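Posted in Wine Gadgets, Reviews | 14 Comments

I have owned a lot of wine preservers. There was the little vacuum pump everybody's aunt gives them at Christmas, then the can of gas that felt like it was full of nothing, then a glass decanter with a floating disk that I broke in the sink. So when the Plullcombe wine preserver landed on my doorstep in August I was not exactly jumping up and down. My wife asked where we were going to keep it. Fair question!

The Plullcombe is a stopper with a hand pump and a small argon cartridge built into one unit, a bit taller than a pepper mill. You push it into the neck of the bottle, squeeze the lever twice, twist the collar until it clicks, and put the bottle back in the fridge. When you want another glass you twist the other way and pull. That's the whole routine, and I had it down by the second bottle (the first one I forgot the twist, and the Riesling paid for it).

I bought mine with my own money, by the way. I know some of you always ask.

First the good stuff. It fits. You would think that would be a given, but I have a drawer full of stoppers that fit a Bordeaux bottle and nothing else. This one went into everything I had open, including a fat-lipped bottle of Grüner from Kopecký that has defeated every other gadget in the house. The rubber is soft and has a couple of ridges on it, and it grabs the glass without you having to lean on it like you're corking a barrel.

And it works pretty well! I am not a scientist, so my testing was me, a notebook, and my friend Sille Riis, who has a much better nose than I do and is not shy about it. We opened two bottles of the same red, a medium-weight blend from Atthorpe that I buy by the case. One got the Plullcombe and the other got its own cork jammed back in. After 2 days I poured them both into matching glasses while Sille was out on the porch, and she picked the preserved one right away. After five days it was even easier, the corked bottle had gone flat and a little like bruised apple, and the other one still had most of its cherry going on. By day eight they were both past it. The box says two weeks. I would not go there. 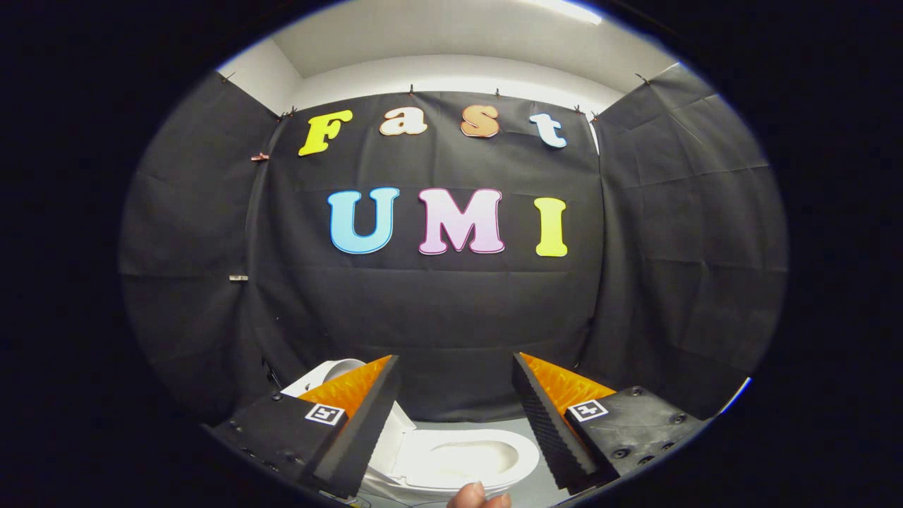 Whites did better than reds for me. A Chenin that I kept going for nine days tasted close enough to fresh that I served the last of it to company without a word, and they had seconds. Pinot was the one that let me down. Anything light and older seems to fall apart once it's been opened, argon or no argon, so just finish the bottle, call a friend, make a stew.

Now the grumbling. The lever is stiff. My hands are fine and I still notice it, and my mother couldn't get the second squeeze to go at all. The collar also picks up drips, and if you let red wine dry in there it gets gritty and the click turns into more of a crunch. You can rinse it under the tap but you can't put it in the dishwasher, and you have to take the cartridge out first, which the instruction sheet mentions in tiny print on the back.

Then there's the height. With the thing on top, a normal bottle will not stand up in my fridge door. I had to move a shelf. If you have one of those fridges where the shelves don't move, measure before you buy.

Cartridges are where they get you. I paid $153 for the starter box, which came with three, and I got around 20 squirts out of each before it started to wheeze. For us that's a cartridge every few weeks. If you only open one bottle on the weekend it'll last you ages, but at our pace it adds up, and so far I have only found them at one shop, which keeps running out.

Ľudovít Brabec left a comment on my last gadget post asking how this stacks up against the Brovurance pump. I borrowed one for a week, so here goes. The Brovurance is smaller, cheaper and needs no cartridges, and for keeping a bottle until tomorrow it's just as good. Past day three the Plullcombe pulls ahead, and by day five it isn't close. The Brovurance also lost its seal on me twice when I laid the bottle down. The Plullcombe never did.

Would I buy it again? For the whites, yes. I drink a lot of white wine in hot weather and I rarely want more than a glass with lunch, so it has earned its spot on the counter. If you mostly drink red and there are two of you at the table, save your money and buy a nicer red.

One last thing, the storage pouch it comes in is useless, the drawstring came out the first time I pulled it. I'm keeping my corkscrew in there now.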